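Back to the wireless

I've fallen for local radio news again, and I've fallen hard. It started when the telly packed up and I dug out the old Olix set from under the stairs, gave it a wipe and found the Wilton station still going strong at the top of the dial. What a treat! They do a proper bulletin at six, 11 minutes long, read by someone who plainly knows how to say the names of the villages (you'd be amazed how many don't).

My favourite part is the phone-in afterwards. Last week they spent most of it on the bus cuts, and the presenter had read the whole council report, all 50 pages, and kept quoting it back at the chap from the bus company. Lovely stuff. I stood there with the potato peeler in my hand and forgot to peel anything.

I've since signed up for the station's newsletter, which goes out to 3,146 people, and I've been listening to their old programmes too. The one on the Dukon works closing is superb. They talked to roughly 200 people who'd worked there and let them ramble on, with hardly any music over the top. Start with part two if you're short of time, it's the better half.

There's an open evening at the studio in August and I've already put my name down. I want to see the news desk and ask how they pick the top story. If you're anywhere near Wilton, do come along, and bring a cushion as the chairs are 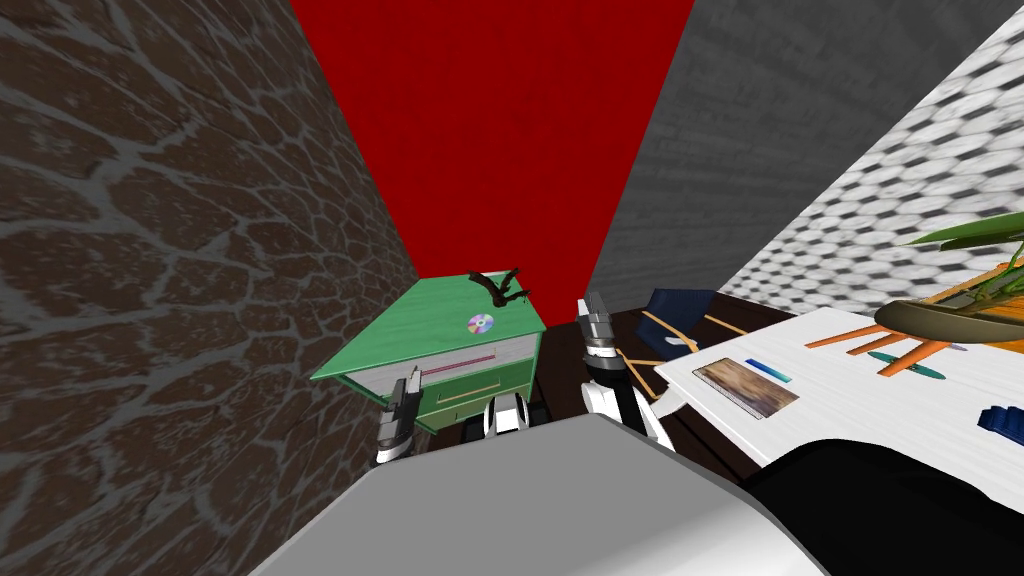

dreadful by all accounts. I'll write it all up when I get back!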